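Community Help – Books, Publishing and Sports History

Permission and sourcing for a club cricketer's biography

Posted by Juwita Raju
November 13, 2024

I have been asked by the Banham Cricket Club to prepare a short biography of a former opening batsman, who played for the first team for 20 seasons and died in September. The club intends to print the book itself and to sell it at the ground and through its website. The family has given its general approval in writing. I have written match reports before, but never a full life, and I would be grateful for advice on three matters.

The first concerns the statistics. The club's scorebooks are complete except for five seasons, during which the books were kept by an opposing scorer and never returned. The local newspaper printed partial scores for those years, giving the top three batsmen and the best bowling figures. I would like to state a career average, but I am not certain that it is proper to do so when the record has gaps.

The second concerns quotations. Much of the best material is in two long newspaper interviews and in a tour diary kept by a teammate, the late captain of the side. The diary was lent to the club by his daughter. I had assumed that possession of the diary allowed us to print from it, but a member of the club has questioned this.

The third concerns tone. The subject was dismissed from the captaincy after a dispute over selection, and several people who took part in the dispute are still members. The family would prefer that the matter be left out. The club would prefer that it be mentioned briefly. I do not know what the usual practice is.

The working title is "The Rernby Innings," after the ground on which he made his highest score. I would be pleased to hear from anyone who has completed a similar project.

Vratislav Kubíček

With regard to the statistics, it is proper to give an average provided that the reader is told exactly what it covers. The standard practice among those who compile club records is to publish the figure for the seasons with full scores and to list the incomplete seasons separately. A short note at the head of the table is sufficient. It might read: "Figures are taken from the club scorebooks. Seasons for which no scorebook survives are excluded from the average and appear in the second table."

Newspaper scores should not be mixed into the main table. A paper that prints only the top three batsmen will record a man's good days and omit his failures, and the average will rise accordingly. Not-out innings were also frequently dropped by the printer. If you use the newspaper figures at all, present them as a list of known scores, with the date and opponent beside each.

Please also check whether the league kept its own returns. Many leagues required each club to send in a result card after every match, and those cards often went to a county or town archive when the league secretary retired. I found 48 missing innings in this way while preparing a history of my own club, and the archive made no charge beyond the copying.

On quotations, the member who raised the question is correct. Ownership of the diary as an object and ownership of the copyright in its words are separate things. In most countries the copyright in an unpublished diary passes to the writer's heirs. The daughter may be the only heir, or there may be others. You should ask her, and you should obtain the permission in writing before the pages are set. The letter should name the book, the expected print run, and whether the website edition is included. 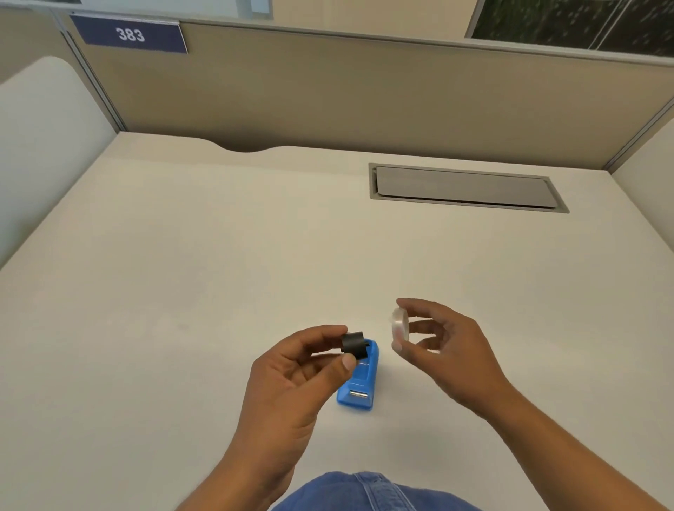 Tatiana Kopecký asked in response whether the same rule applied to the newspaper interviews, given that the subject himself was the person speaking, and whether the family's approval would cover his own words. She added that her publisher, Sýkora, had required a separate letter from the newspaper for anything longer than a few lines.

Her publisher's approach is the cautious one and I would follow it. The family may approve the use of his remarks, but the newspaper or the reporter may hold rights in the article as it was written. Short quotations with a clear credit are commonly accepted. Reprinting an interview at length is a different matter and calls for a letter to the newspaper's current owner. If the paper has closed, the public library that holds the bound copies can often say who took over the title.

I have no firm view on the captaincy dispute, except that the minutes of the annual meeting should be read before anyone's memory is relied upon.

Cherry Mae Samonte

I will respond to the third matter only. I edited a memorial volume for a bowling club and we faced much the same difficulty.

A book that passes over the loss of the captaincy will be noticed by every reader who was there, and some of them will then doubt the rest. It is possible to be both brief and fair. State the date on which he ceased to be captain, state that there was a disagreement over selection, and quote the minute if one exists. Then return to the cricket. The people who opposed him need not be named unless the minute names them, and even then I would consider whether the name adds anything.

I would show the passage to the family before it is final – the passage alone, as a courtesy, with a date by which you would like to hear from them. Our own family objected at first and then asked for one word to be changed.

It would also be sensible to agree in writing who has the last decision on the text. In our case this had not been settled, and the book was held back for a full season while two officers of the club exchanged letters.

Vojtěch Kratochvíl

Do not print 2000 copies. We did and most are still in the pavilion. Clokumine will print short runs and you can order more later. Also put in an index, people look for their own names first.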